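Budgeting for a two-arm robot setup when the robot is the cheap part?

Posted in Shop Equipment & Automation

I run the back end of a small business that delivers and sets up furniture for landlords. Think white plastic chairs, white plastic stands, little tables whose legs go into sockets in the corners. Thousands of legs, it feels like. My boss came back from a trade show in love with a two-arm setup from a dealer called Platia and has asked me to write a one-page budget for it by the end of April.

The quote lists the arms, two grippers, a stand, and something called "commissioning," which costs more than my car and is described in four words. It doesn't mention a table. It doesn't mention anything for the parts to sit on, or spare fingers for the grippers, or who pays when the thing snaps a chair leg. There's a second quote from Wisel which is lower and even shorter.

I've bought pallet jacks, shrink wrappers and a forklift that I still have feelings about. I have never bought anything that needed to be taught. What am I leaving out of this budget, and how do I compare two quotes that don't list the same things? Also, is it normal to be asked to sign off on parts handling before anyone has seen our parts?

Thanks from someone who was told this would be "basically plug and play" by a man in a very nice jacket.

Yayra Dogbe
4/22/20

JurkportRefugee

Congratulations on your new hobby.

I did this at a place called Jurkport, where we bought a pair of arms to put together shelving kits. The arms came in on budget. Everything touching the arms did not. I'd go through both quotes with a marker and sort every line into one of two heaps: things the seller makes, and things you'll be sent out to buy on a wet afternoon. The second heap is your real budget.

Mine ended up containing the following, in the order we discovered them:

Work surface. A bare table was too slippery and parts went skating. We tried mats, then a drape, then other mats. Budget for three attempts.

Cable management. You will see one tidy cable in the brochure. You will own many cables. They run down the arms and they want to be in the way.

Gripper fingers. They're a consumable, like gloves, but priced like dentures. Ask for the price of a spare pair in writing before you sign, since the price seems to change afterwards.

Scrap. We set aside 62 kits for the robot to ruin and it got through them with an enthusiasm I have rarely seen in human staff. Yours are plastic, so find out from your supplier what a crate of seconds costs. Seconds are perfect for this as long as the sockets and collars are still to size. If they're warped you'll spend a week teaching a robot to assemble warped furniture, and it will become very good at it.

Somebody's time. This was the big one. We wrote down zero because Geraghty in maintenance was "already on salary." Geraghty did no maintenance for five weeks. The compressor noticed.

For comparing quotes, make one sheet with every line that appears in either one, and send the same sheet to both sellers to fill in. The blank boxes are very educational. If one of them calls you up to explain why they'd prefer to talk through it on the phone, that's a blank box too.

On signing before they've seen your parts: don't. Box up a few of the worst ones and ship them. Include the long legs, because long things swing around, and anything that screws. A peg into a hole is one job and a thread is another, and the second costs more.

grumblebench

Lease it.

toolcrib_annex

"Lease it" is not wrong, but it's a bit short, so I'll fill in some of the middle.

You can lease the arms and still have to own the mess around them. When we leased, the monthly number looked lovely, and then there was a return clause that said everything had to go back "as delivered," including crates we'd burned. Read the return clause first and the monthly number second.

Other things I'd put on your one page:

Floor space. Draw the full reach of both arms and then add a place for the parts to wait. Legs take up more room lying down than you'd think, and they have to lie down somewhere the arm can get at them. If the finished chair is upside down while it's being built, you need clearance for the legs pointing up as well.

Light. Your parts are white. If the surface under them is white too, some camera systems will sulk. Dark covering helped us, but ours was shiny and gave us glare, so get a sample of the stuff before you buy a roll. We bought the roll. There were 200 feet of it and I am still lining drawers.

Changeover. A chair leg and a table leg are different jobs. Ask each seller how long it takes to switch from one to the other, and then ask who does the switching. If the answer is "our engineer," ask what the engineer costs per visit and whether he eats.

A walk-away number. Pick the point where you stop spending before you start. Ours was an extra 5 percent. We passed it in the first month and nobody said anything out loud, which is how you get to 237 emails on the subject of brackets.

My last suggestion is to go and see one doing your sort of work before the boss signs. A sales demo tends to be a robot picking up one cube all day and looking pleased about it. Ask to see legs and frames. I've put up three pictures of that kind of work so you know what to ask for. White furniture parts and grippers in all three. 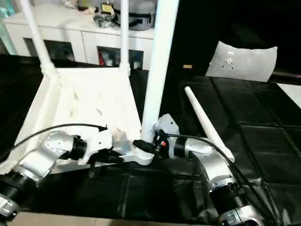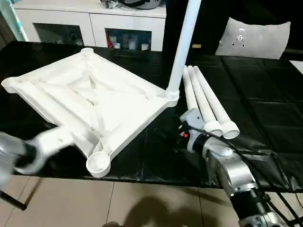
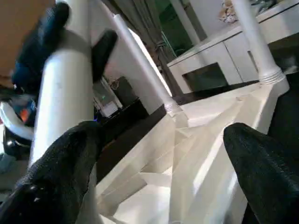

Should the cost of training our own person go under the equipment budget or somewhere else?

Put it on its own line, on the same page as the equipment, with a name next to it. If you tuck it under equipment, it's the first thing to get trimmed when someone wants the total to look nicer, and if you put it in the general training budget it'll be spent on forklift refreshers by summer. Cost it as full days away from that person's normal job, plus whoever has to cover for them. Then ask both Platia and Wisel how many training days are in the price, whether they happen at your place or theirs, and what the rate is for a second person, as the first one will be offered a better job the minute he can spell "gripper."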